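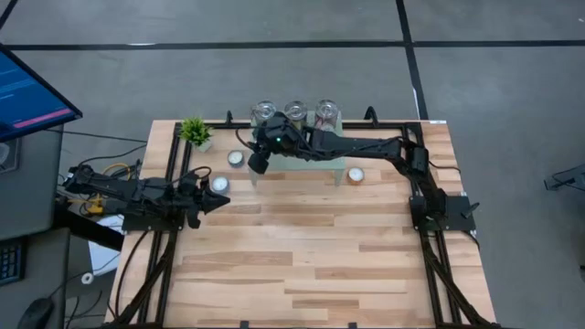
Home | Kids | Topics | Contact

Why Do Shiny Things Reflect?

Light travels in straight lines until it meets something. A rough surface, such as paper, scatters light in many directions. A very smooth surface sends it back in an orderly way, and this is called reflection.

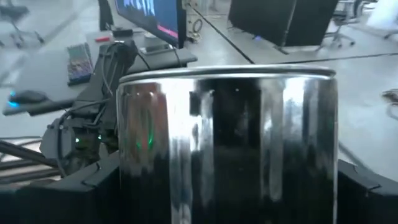 A flat mirror keeps shapes true, while a curved one squeezes or stretches them. Metal can act as a curved mirror. On the round side of the steel pot, reflections become tall streaks of white, silver and gray. Try it with a clean spoon: look into the bowl, then turn it over.

Text by Viktória Dudás, Wistham Science Center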